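How to write up your notes on a friend's manuscript

I've just finished reading a draft of Virwood (a ghost story, 64 chapters, yes really) and I've got my system for feedback down at last, so I thought I'd share it.

Read the whole thing first with your hands in your lap. No notes! Then go back and jot down every spot where you stopped believing it. I had 22 for Virwood, and most of them were the ghost walking through walls in one chapter and needing a door key in the next.

Now sort them. Rules of the world go first, then people, then commas. I keep mine in a plain document with the chapter number at the start of each line.

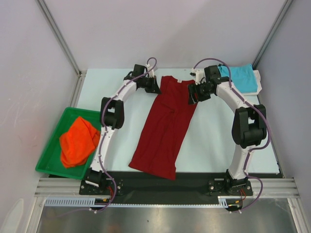
A reader in the comments under my Remora post reckons you should leave the rules alone until the second draft, as the writer may still be making them up. Fair point, but I'd still ask. Just put it as a question – "can she touch things or not?" – and let them answer it.

Last step: pick your top 5 and send only those. Keep the others back until you're asked. And do say which bits you loved, with chapter numbers for those as well.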